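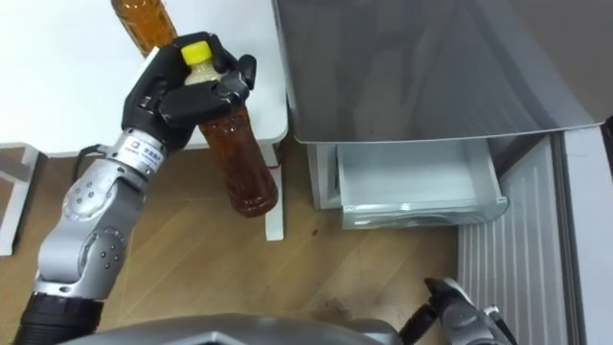
Colin Hulme asked: Can I brew a gallon of tea at night and leave it on the counter until the next afternoon? My wife says it has to go in the fridge right away. I make it with nine family size bags, and the last two batches turned cloudy in the fridge, so I would like to stop putting it in there. No sugar until it's in the glass. The pitcher is a Laitinen with a spigot, if that matters.

3 answers

Isabelle Chan
14/01/2018
Your wife is right. Brewed tea is a weak drink with no acid to speak of, and things will grow in it at room temperature. I don't keep it out more than a few hours. Cloudiness is a separate matter and it's harmless. It happens when strong hot tea is chilled fast. Let the pot sit on the counter until it is close to room temperature, then put it in the fridge. If it still clouds, stir in a cup of boiling water and it will usually clear up.

Nine bags is also a lot for a gallon. I use four of the family size and steep them five minutes. Stronger tea clouds more.

Take the spigot apart when you wash the pitcher. There is a rubber washer behind the nut and it gets slimy. Most people only rinse it.

Fermín Painemal
We left ours out all summer when I was a kid and never got sick. Use a pinch of baking soda.

Seema Rathore
Agree with the first answer, mostly. I'd add that water makes a difference. We moved to Flurham, where the water is very hard, and every pitcher had a film on top and looked muddy. I bought a filter jug for the tea and the film went away. Try one batch with store water before you spend money on anything.

You can also skip the hot water. Put the bags in cold water, put the whole thing in the fridge at bedtime, and take the bags out in the morning. It comes out clear and a little milder - you may want an extra bag. Don't do the sun tea thing with the jar on the porch, it only gets warm and that's the same problem as your counter.

Baking soda does cut the bitterness but too much of it tastes like soap.

Was this page helpful? 209 people said yes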